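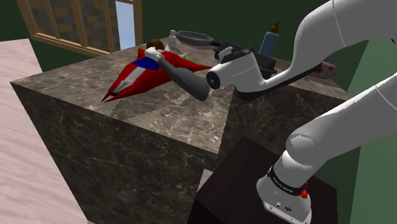 A simulated kitchen counter, with a red toy jet, a frying pan and a white arm waiting beside them.

Lyle Bellamy keeps his rules on a single sheet of paper, and he will happily read them to you over a cup of tea, pausing after each one to tell you which bad afternoon it came from. He looks after simulated testing at Avarholm, where robot arms are asked to tidy kitchens that exist only on a computer, and he has strong feelings about how that ought to be done.

The first rule is that you write down what counts as a success before you press start. It sounds terribly obvious, and I said so, and he laughed and told me about last January, when two of his colleagues scored the same 300 runs and came out with quite different totals. One of them had been counting a toy as "picked up" the moment it left the counter. The other wanted it held still for 3 seconds. Neither was wrong, really – they had simply never talked about it.

Then there is the matter of clutter. Bellamy likes his counters busy, with a pan and a bottle or two behind whatever the arm is meant to fetch, and he likes awkward shapes best of all. A toy jet has wings and a pointed nose, and if you lay another toy across it you have a proper problem on your hands. Too many teams, he feels, test on a tidy cube and then put out a cheerful announcement.

The Pilido guidelines, which his group helped to draft and which run to 336 clauses (he apologises for this), ask for at least 200 runs per task, each from a fresh starting layout, with the failures kept and published alongside the rest. Szekeres, who edited them, wanted fewer clauses. Mollov wanted more, and had a whole chapter on lighting that was trimmed to a page.

My favourite is clause nine, which says that any result from a simulator must say so in its first sentence – a small courtesy to the reader, and one that I gather caused the longest argument of the lot. The next draft goes out for comment on 11th August, a Sunday, and Bellamy expects to spend most of it answering his post.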